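Manuals > Drikidwood Bench Guide > Section 2: Seating the Processor

By Rosaire Friesen
10/15/25
259 shares

Welcome back, and well done on getting this far! By now your parts are unpacked, your bench is clear enough to work on, and you have probably had a cup of something. This section takes you through putting a processor into its socket, closing the socket, and taking the processor out again when you need to. It looks like fussy work, and it is a little fussy, but please don't be afraid of it. Set aside 30 minutes the first time through and let yourself be slow.

We like to start people on the Suvarna practice board before they go anywhere near a working motherboard. It's plain gray plastic, it has a raised frame where the processor sits and a long slot for a memory stick, and there is very little on it that you can hurt. 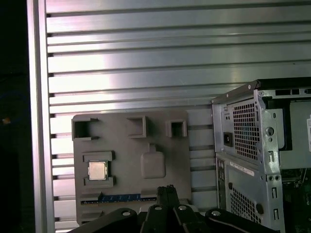 Spend as long as you want on this part. I've known people to do it once and move on, and I've known others (myself included, the first winter) who went back to it every evening for a week.

Practice round

1. Lay the board so the socket frame faces you and you can see all of its corners.
2. Pick the processor up by its edges only. Get in the habit now, even on plastic.
3. Lower it straight down into the frame. If it rocks, lift it out and begin again.
4. Line the memory stick up with its slot and press evenly at both ends.
5. Take everything out and do it over until you've stopped holding your breath.

Note: The processor that comes with the practice kit is for practice. Keep it in its own tray, and please don't mix it in with parts you plan to use.

Moving to the real motherboard

Once you're comfortable, bring out the motherboard. Ours are used office machines, so don't be surprised if your board has a different layout from your neighbor's. The parts you care about are the same: a socket, a metal load plate on a hinge, and a bent metal lever that holds the plate shut.

CAUTION: The power cord must be out of the wall before you start. Touch bare metal on the chassis first to get rid of any static, and do it again if you've been walking around on carpet.

6. Press the lever down gently, ease it out from under its catch, and swing it all the way up.
7. Lift the load plate by its edge until it stands open on its own. Don't touch the contacts inside the socket, not even to brush off a crumb of dust. A puff from a hand blower will do.
8. Find the small triangle on one corner of the processor and the matching mark by the socket. Check the notches too.
9. Hold the processor flat over the open socket and look at it from the front and then from the side before you lower it.
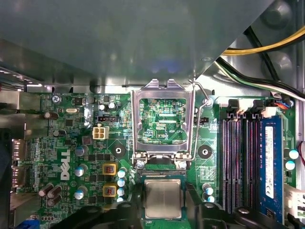 One reader of our earlier printing wrote in to say that step 9 had cost her an entire evening, as she kept trying to match the writing on the processor to the writing on the board, and would we please tell people to trust the triangle and forget the lettering. We're glad to. The lettering may well end up sideways to you, and that's fine.

10. Let the processor down into the socket and take your fingers away. It should sit level under its own weight. Never press on it to make it go.
11. Close the load plate over it.
12. Bring the lever down and tuck it back under the catch. You'll feel some resistance, and perhaps hear a small creak, which makes everyone jump the first time. A firm, steady push is right. If you have to lean on it, stop, open up, and look again.

Note: If your processor has been used before, it may have old thermal paste on top. You can seat it that way for practice, but clean it before you put a cooler on.

Cleaning off old paste

Put a few drops of Prosirine on a lint-free cloth (never straight onto the board) and wipe in one direction, turning to a fresh patch of cloth as you go. Streaks are normal after the first wipe. Keep going until the metal is clean and the cloth stops picking anything up. I find it easiest to do this with the processor closed in its socket, where it can't slide away from me, though some folks prefer to hold it in a tray. Either is fine, as long as nothing drips.

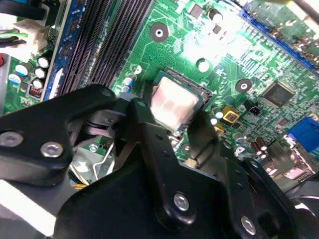

Can I put fresh paste over the old?
Please clean the old paste off first. Old paste dries unevenly, and a new layer on top won't spread the way it should.

Taking the processor out

13. Release the lever and raise it fully, the same as in step 6.
14. Open the load plate and wait a moment. Have the tray beside you before you reach in.
15. Lift the processor straight up by its edges and set it in the tray, contacts down, with the lid on.

CAUTION: Don't leave a socket open and empty overnight. Fit the plastic cover from the Rarnus spares bag (part 2000) if you aren't putting a processor back in.

The cooler gets its own section, which we're adding in November. Until then, leave the board covered and the power cord unplugged.

2 comments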